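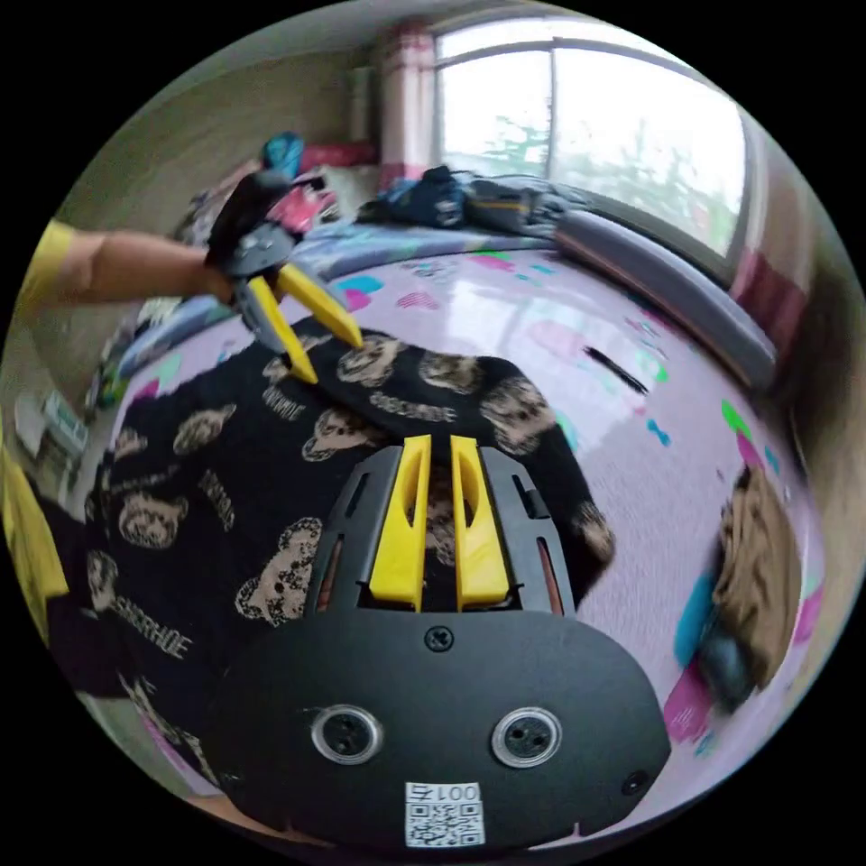
Left gripper up close, the other one over the teddy bear fabric.

1/ Progress thread on Narkus, the two-armed laundry folder I've been building at home and at the Travatmont shared workshop. The arms aren't part of this one. It's all about the hand-held grippers, the clothes and what I've had to redo since April.

2/ Quick recap if you're new. You hold one gripper in each hand, do the job with them, and they record what the fingers did and what the camera behind them saw. Later the arms get the same fingers and try to copy it. No arm has to be running while you collect.

3/ The fingers are yellow, flat and long, with a slot down the length of each. The first set had no slot. They were stiffer, and they pushed thin cotton along the bed when I wanted to pick it up. With the slot they give a little and the cloth stays between them.

4/ These are version 3 of the fingers. Version one was too short. Version two was the right length but I'd printed it flat on the bed of the printer with the layers going the wrong way, and both left fingers snapped near the mount on a pair of jeans.

5/ Yellow because that was the spool I had. I'm keeping it though. Most of my clothes are dark and the fingers show up well against them in the recordings. Black fingers on a black sweater would have been a lot more work to track.

6/ Finger material is Adivell flex blend, the firmer of the two they sell. Someone asked last time. It prints fine if you slow it right down. It strings badly if you leave the spool out in a damp garage, so don't do what I did.

7/ Each gripper came in at 207 grams before I added the cable and strap. That was fine for ten minutes and not fine for an hour. My wrist was sore the next day. I've since moved the grip back so the weight sits closer to the palm.

8/ Labels. The left one has a QR sticker with 001左 on it, 左 being left. The QR goes to a page in my build log with the calibration values for that unit. I mixed the two up once and lost an evening of recordings to it. Label your stuff.

9/ The sticker reads right way up or upside down depending on which side you look from. I was going to print it again the other way round and decided I didn't care. The scanner doesn't care either.

10/ On to the cloth. I do the practice on a bed because a table was too small and too slippery. A bed also has the height about right for me standing beside it, and I can pile the clothes I'm not using along one side.

11/ The downside is that a bed isn't flat and it moves. If you push down with the fingertips the whole surface dips and the garment slides toward you. I've started touching down beside the edge and coming in sideways. Works better on knits than on shirts.

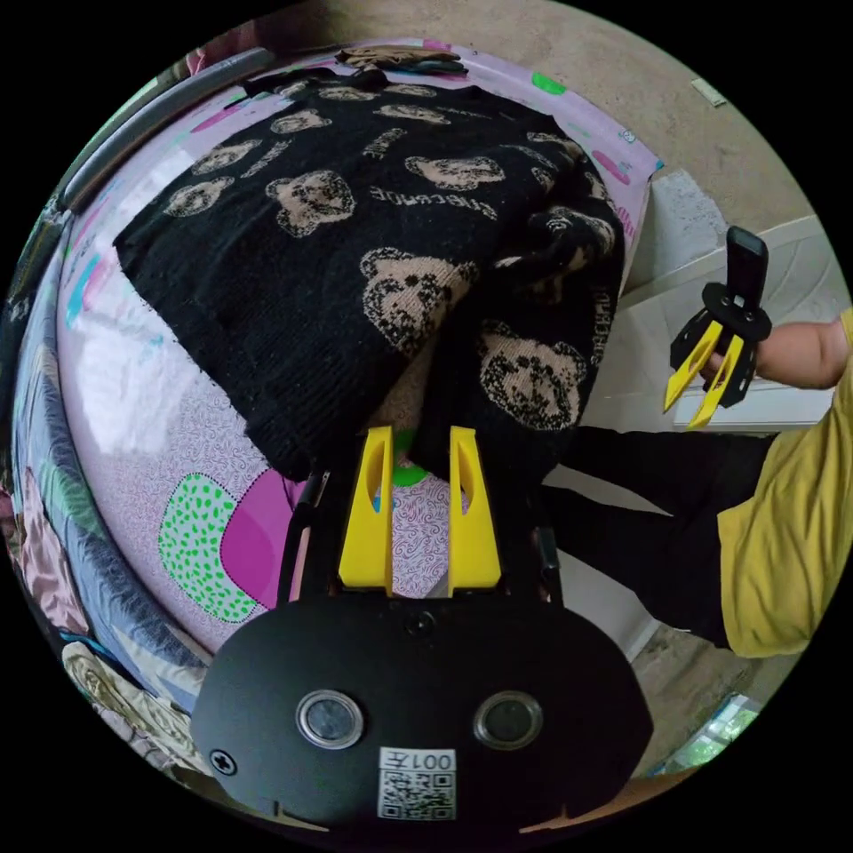
Fingertips at the lower edge of the bear pattern, second gripper coming in from the right.

12/ The teddy bear one is the hardest thing in the pile so far. Black, beige bears, bits of lettering. It bunches up into a lump and then it's hard to tell from the recording which edge belongs to which layer. A plain towel is easy next to it.

13/ The repeat pattern is a problem too. My matching code likes to decide that one bear is a different bear, and then it thinks the cloth has jumped sideways by the width of a head. I've turned matching off for printed items until I have something better.

14/ The sheet has its own squiggles and coloured shapes, which I expected to be trouble. So far it's been helpful. They don't move much, so they give the tracking something to hold on to when the garment is folded away from the camera.

15/ Windows are a different story. Facing the glass in the daytime, the exposure swings every time the gripper tilts up, and the dark cloth turns into a black shape with no detail in it. I've locked the exposure now and it's set for the cloth. The outdoors can blow out.

16/ Numbers so far: 858 recordings kept. My target before trying it on the arms was 500, so I'm well past that, but a big share of the early ones used the old fingers and I don't trust them. They're in a separate folder and I haven't deleted them.

17/ What I've learned about keeping them: stop early when it goes wrong. I used to fumble on for another minute trying to save a bad fold, and all I got was a long recording of somebody fumbling. Now I put the grippers down, shake the thing out and start over.

18/ Parts note for people following along. The screws on the face plate are from Oltmanns, the hardware place near the workshop. They sell them loose from a drawer. Check the heads before you pay - the drawer had two kinds mixed together when I was in and one kind strips.

19/ Don't overtighten into printed plastic. I cracked one housing that way and had to reprint the lot, which was most of a day on the shared printer. Sorry to whoever had the slot after me.

20/ Still to do: a softer pad on the fingertips, a strap that doesn't rub, and a better cable path. The cable keeps catching on sleeves. I tried taping it to the forearm and that lasted until I took my sweater off.

21/ Files for the version 3 fingers are going up once I've fixed a hole in the mount that's a hair too tight. You can drill it out by hand but I'd like it to come off the printer right. The housing files are already in the Narkus folder.

22/ Next session at Travatmont I'll be bolting a pair of the fingers onto the first arm and starting with the towel. The bears can wait. Questions are fine, I'll get to them after supper.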